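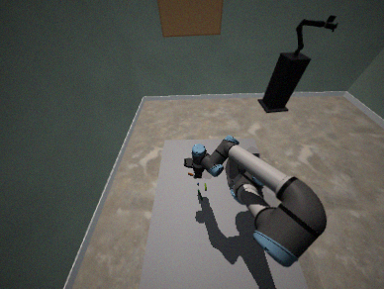
Amstead Robot Safety and Good Practice Group

Minutes of the September meeting, Deston room, 2 pm

I took the notes again, so grumbles about spelling come to me (and yes, I've put the accent on Cáceres this time!).

Last month's minutes: agreed, once we'd changed "must" to "should" in the bit about visitor badges.

1. Simulate first
We spent longest on this one. The draft rule says any new pick routine has to run in the simulator before it goes near a real arm. Rosaura wanted a number in there, and after a fair bit of back and forth we settled on 20 clean runs in a row. A run with a bump in it sends you back to the start. I thought that was harsh -- the Woltstead lot thought it was soft -- so we've probably got it right.

We also agreed that small parts laid out on a plain table don't tell you enough. Each routine should be tried with the parts moved about, and with the lighting changed if it uses a camera, as strong shadows can upset the vision side.

2. Folded poses
Woltstead asked for a rule on how tightly an arm may fold up over the work surface. Rosaura's wording: "Check the gap between links at every saved pose, and write it down." Passed with no changes, which must be a first for us.

3. Second arms in the same room
Still stuck. Does an arm on its own stand, away from the table, need to go on the same risk sheet? I say yes, Cáceres say only if the reaches overlap. Left open, and I'll send both wordings round before we meet again.

4. Near-miss log
We've got 186 entries now and 19 of them have no cause filled in. Please, please fill in the cause, even if it's "don't know yet". Rosaura is going to chase the sites one by one.

5. Any other business
Form 434 is still the old version on the shared drive. I said I'd swap it and then forgot, sorry! It'll be done this week.

Tea money is due.

Actions
Me: both wordings for item 3, new form 434
Rosaura Sotelo: blank causes in the log
Woltstead: tidy copy of the folded pose rule

We finished at 3.40 pm. Next meeting is at Woltstead, same time, and parking is round the back.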